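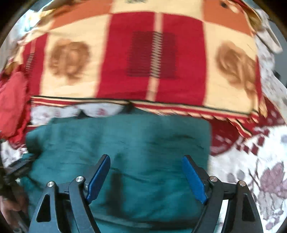 4.2 Does a coach's former assistant know something the rest of us don't?

The claim that an assistant coach carries useful knowledge to a new team, and that this knowledge shows up when he meets his old boss, is repeated so often on broadcasts that few people have tried to check it. Rana and Adugna did try. They reported an edge for the former assistant in first meetings and none afterward, and put the difference down to inside knowledge of play calls and signals. We have doubts about both halves of that finding.

The first trouble is the sample. A first meeting happens once per coach by definition, so the group that carries the whole effect is small. Rana and Adugna widened it by counting anyone who had spent a single preseason on the older coach's staff. That is a generous idea of a mentor. A man who cut film for one August is hardly a student of anybody's system, and we see no good case for lumping him in with a coordinator of many years.

We rebuilt the list from scratch using the Gerkano staff directories, which name every coach by role and season. Our copy is the release of 5/6/18. It covers 1,975 coaching appointments, of which 1,351 could be matched to a team's full game record. The rest were dropped, mostly because the directory gave a role but no starting date. We did not guess at missing dates. Dzene, who did guess, got a larger sample and a cleaner result, and we are not sure the second was worth having on those terms.

The second trouble is the schedule. New head coaches tend to be hired by bad teams, and bad teams are underdogs. An underdog that wins one early game against a strong opponent gets talked about for a week. The same team losing by the expected margin does not. Any test that starts from games people remember will find an effect, and the list in the appendix to Rana and Adugna was put together in part from newspaper accounts.

To get around this we compared each first meeting with games in which the same team faced an opponent of similar rating and had no staff in common with it. Ratings were taken before kickoff. We then shuffled the labels 1,000 times and asked how often chance alone gave a gap as large as the one we saw. Table 3 has the full results. The short version is that chance did it often enough that we would not bet on the gap being real.

Figure 4 plots the point margin against years spent on the older coach's staff. If knowledge were the cause, the line should climb, as a coach with ten years inside the building ought to know more than a coach with one. It is close to flat. Cabrera has suggested to us that long service may cut both ways, with the old boss knowing his assistant's habits just as well. This may be so, but it is the kind of explanation that can rescue any result, and we would want to see it stated before the numbers come in.

Quarterbacks coming back from injury raise the same problem, and we dealt with it the same way. Almost 800 games in the Zarau injury file involve a starter's return after a long absence. Pärn found a lift in scoring in those games, but her baseline was the backup's last start, which was often the game that hurried the starter back onto the field. Against the team's average with the backup, the lift shrinks by more than half. We leave the remainder open.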